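Speaker notes: Small flat things in a toy library

Plorker Toy Library, talk for the Plamamus play network
Abbasi Rooms, Vovside
March 13, 2020

Running time 60 minutes with questions. Handout is one side of A4, on the chairs before people come in. Keep a jug of water on the lectern.

Slide 1. Opening

Say hello, say where I'm from. Plorker lends toys to families in Vovside and the villages up the valley. We have 969 things on the shelves. Last year we made a little over that twice over in loans, so say "more than 2,000" and move on, they have the full figures in the handout.

Most talks on toy libraries are about big items. Garages, kitchens, ride-ons. I want to talk about cards and very small books. They cost next to nothing, they go missing more than anything else we own, and children ask for them all the time.

Ask the room: who lends picture cards? Hands up. Who has stopped lending them? Wait for the laugh.

Slide 2. What counts as flat

Anything a child can post under a sofa. Single cards, lotto boards, small square books, jigsaw base sheets. We used to keep them in with the toys they came with. A shape sorter would come back with three cards in it that belonged to a different set, and we had no way of telling.

Now flat things have their own drawer and their own page in the loans book.

Slide 3. The sorting surface
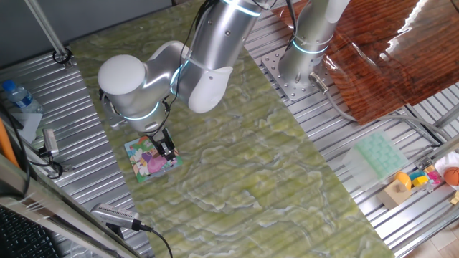
Small square picture card on the green marbled top, with the shape sorter, coloured blocks and ball over to the right.

Points to make on this one:

Put flat things on a top by themselves and keep the chunky things to the side. A card under a wooden block is a card you won't see.

Green is a good background for our cards because so many of them have a light middle. The catch is a green border, like the one on this card. Show it, it does blend in a bit. We have tried plain white and the glare was worse.

The tray with the square compartments, pale green, right-hand side. We use that kind for tokens, counters and spare dice. One compartment per set. Ice-cube style trays are cheap and you can see through them.

Somebody will ask about drinks near the cards. Our rule is lids on.

Slide 4. Checking a card

Lay it flat. Look at the corners first, then the middle. Press the middle lightly: if it springs, it has been bent and pressed back. Turn it over. Read the set mark on the back (ours is a letter and a number in pencil, never pen, pen comes through on the cheap ones).

If a corner has split into layers, a dab of PVA and a night under the dictionaries. If it has been chewed, it goes. Don't apologise for throwing things out. A lotto set with one card missing still works if you take out the matching piece and change the number on the box.

Cost of a replacement card when we print our own, laminated: 65p. I'd sooner do that than charge a family for it. Pause here, there are usually opinions.

Slide 5. Small picture books

Treat them the same way as cards up to the point where you open them. Cover first. Then check the spine, then fan the pages and look for stickers, crayon and biscuit.

The one on the slide has a busy cover, green, pink, purple and white with a light blue edge, and I think those are flowers next to somebody in a pink-purple dress. Covers like that go out fast. Children pick by the cover and so do tired parents at ten to five.

Look hard at the corners of the cover. They are where fingers go, so that's where the wear starts. Clear book tape, folded over, before the first loan. It is a dull job and best done in one go with the radio on. We did ours in December when we were shut.
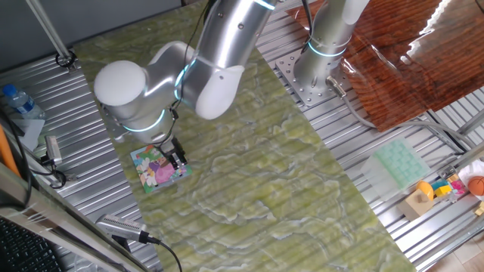
Slide 6. Storing them

Books spine up in a shoebox, cards in zip wallets standing behind them. Label on the front of the wallet, never on the back. Don't use elastic bands, they bite into the edges and then perish.

One wallet, one set. Count in, count out, with the family there if they have time. If they don't, do it that evening before the wallet goes back in the drawer.

Slide 7. What went wrong for us

Laminating everything. Very slippery, and under-threes could not pick them up off a smooth table.

Ring binders. Holes tore.

A big tub of mixed cards marked "help yourself". It was popular and it was empty in a month.

Slide 8. Questions

If it goes quiet, ask what people do about sets with missing pieces. Pass round the repaired wallet and get it back before lunch. Loans book page is on the reverse of the handout, they're welcome to copy it.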